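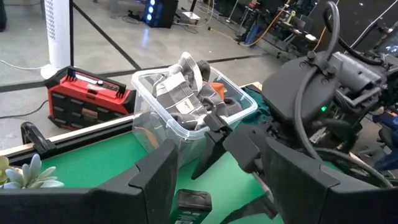

I came to college volleyball by way of a parking mistake. I was trying to get to the bookstore at Zheng College, I pulled into the wrong lot, and the kid in the orange vest took my four dollars before I could explain. So I went to the match. That was 31 home matches ago, and I still haven't bought the book.

If you only know the sport from the Olympics, the small-college version will surprise you. The gym at Zheng has pull-out bleachers on one side and a stage on the other (the drama department shares it), and when the ball goes up on the stage everybody waits politely while somebody climbs after it. You sit close enough to hear the libero yelling. You can also hear what the coach says in a timeout, and sometimes I wish you couldn't!

What got me hooked was the serving. On television it looks like a formality, the thing that happens before the thing. In person you notice that the whole point has been half decided by the time the pass comes up. Zheng had a freshman last season with a flat, ugly float serve that wobbled like a shopping cart, and she ran off nine points in a row against Justberg with it. Their passers tried stepping up, then they tried stepping back, then they used both timeouts. I've been to playoff baseball that was less tense.

Justberg is the team you hate, by the way, if you live here. They're 22 miles up the highway, they have the nicer gym, and they recruit tall. They bring a pep band that knows exactly two songs and plays them at every side-out. My section has words for both songs and I can't print either version. The schools play twice a season, and I'd tell anybody who is curious to skip the rest of the schedule if they have to and go to those two. Get there early, though. The good seats are on the end line, up four or five rows, where you can see the block forming and the hitter deciding what to do about it. People crowd the middle because that's where you sit for basketball, and they spend the whole night turning their heads.

The preseason tournament is the other one worth your gas money. It's called the Bistetti Classic, it's at the end of August, and it's eight teams on three courts with big curtains hung in between. Nobody is any good yet. Setters and hitters are still introducing themselves, balls are sailing into the curtains, and the coaches are trying out lineups they'll never use again. I love it. You can wander from court to court with a paper tray of nachos and see the middle blocker who'll be all-conference by November hit one straight into the floor on her own side.

I did try to get smarter about all this over the summer. In July I signed up for Zamotance, the stats service a lot of the parents use, and for a couple of weeks I knew everyone's hitting percentage in three states. Then the season started and I noticed I was looking at my phone during rallies — good ones, too, the long scrambling kind where somebody ends up under the scorer's table. I kept the subscription but I leave the phone in the car now. I check the numbers at home, with a sandwich, and argue with them.

One more thing about that Justberg match, the home one. It went five sets. The fifth only goes to 15, so it's over fast, and with the score tied at 13 the gym got so loud that the second referee had to walk over to the bench to hear a substitution. We lost on a net touch that I will go to my grave disputing. It took me 60 minutes to get out of the parking lot afterward, and the kid in the orange vest was out there waving us through one car at a time, hoarse as the rest of us.

The away match is in October. I'm driving, and I've got room for two if you don't mind the radio.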